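From: Hjalti Briem
To: wadness-makers list
Subject: Re: finishing the tabletops, oil or varnish??

Sorry for slow answer, been on nights all week and only just caught up with the list.

Arnar Norðdahl wrote:
> Hi all. Got 17 tops to finish before the Wadness open day and I'm
> stuck. Chaturvedi swears by hard wax oil, two thin coats and done.
> The last lot we varnished went yellow inside a year and I had
> complaints. But oil marks if you so much as look at it with a mug
> in your hand. What are people using on pale wood? And does anyone
> still have the Clametti sanding pads, I can't find them for sale.
> Arnar

Right. Oil. Every time, on anything pale. Varnish looks lovely for a month and then you get that orange look, worse near a window. Had a whole kitchen go like it, still hear about it at Christmas.

But thin it for the first coat and wipe it ALL off after ten minutes. People leave it on. Then it goes sticky and they blame the tin. Second coat next day, third only if it's going to be eaten off. Don't sand too fine before, you close the wood up and nothing soaks in. I stop at 120 then a light rub by hand between coats.

Maple is a pig for blotching if you stain it so don't. Leave it the colour it is. Pale top against black metal looks good enough on it's own.

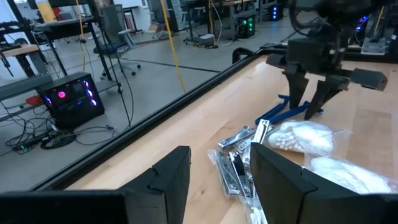
pale top, black rail down the side

Edges: do them first, they drink more than you think. Round them over a touch or the finish wears through on the corners and you'll be back in May doing it all again. Undersides too please, one coat. I know it's boring. Tops that are only done one side cup, I've had one move 4mm.

Mugs. Yes it marks. Quick rub with a grey pad, dab of oil, gone by tea time. Try that with varnish.

No Clametti pads here, used my last in the spring. Prurnetti do one that's near enough, I paid 40 for a box and teh box lasts ages. Could spare you a handful if you're coming over Sunday, after 2 though, not before.

Oh and the rags, lay them out flat outside, don't bin them in a heap. They can catch fire by themselves. Not joking.

Got to run

Hjalti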